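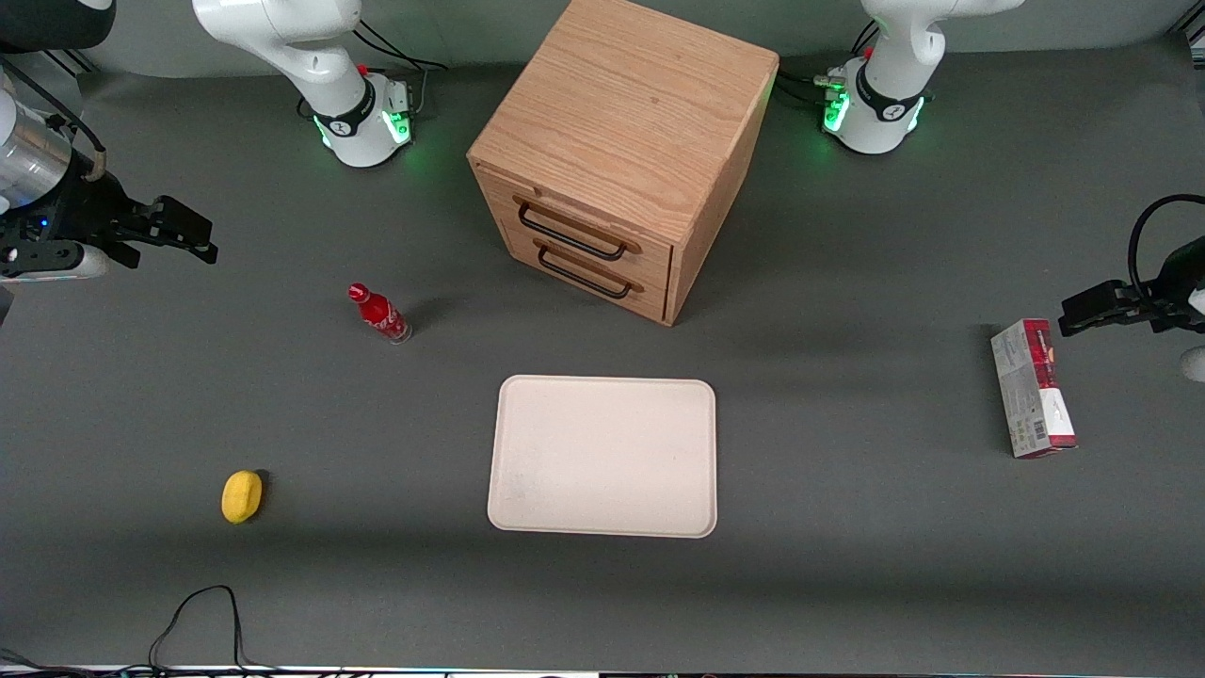 Speaker notes, Védís Riis, 1/23/21

Slide 1. Skip the bio. Say I work on the two-arm cell at Puvix and I was on shift for the fault.

Slide 2. The task: open the top drawer, put the lemon in, close it. Ask who thinks that's hard. Wait for hands.

Slide 3. The numbers we sent out in November. 1,496 runs, 938 logged as good. Read them slowly. Then ask who decided what "good" meant. (The script did. Drawer shut equals success. It never checked for a lemon.)

Slide 4. The fault. Left arm pulled on a drawer handle while the right was still holding the cabinet. Neither arm knew what the other was doing. Both kept pushing for 8 seconds before I hit the stop. Status lights stayed green the whole time. Say that twice.

Slide 5. What the Zustirik report says: "operator response was slow." Let people read it. My view is that a person with a button isn't a safety system. Hendricks will be in the room and may object, let him.

Slide 6. What changed: lower force limit, one shared stop for both arms. What didn't: the success check. I've asked four times.

Slide 7. Driston wants to show this at their open day with visitors at the table. I'd want to see the force logs first, all of them, including the runs marked good.

Questions. If someone asks whether the new limit fixes it, say I don't know. We haven't repeated the fault on purpose yet.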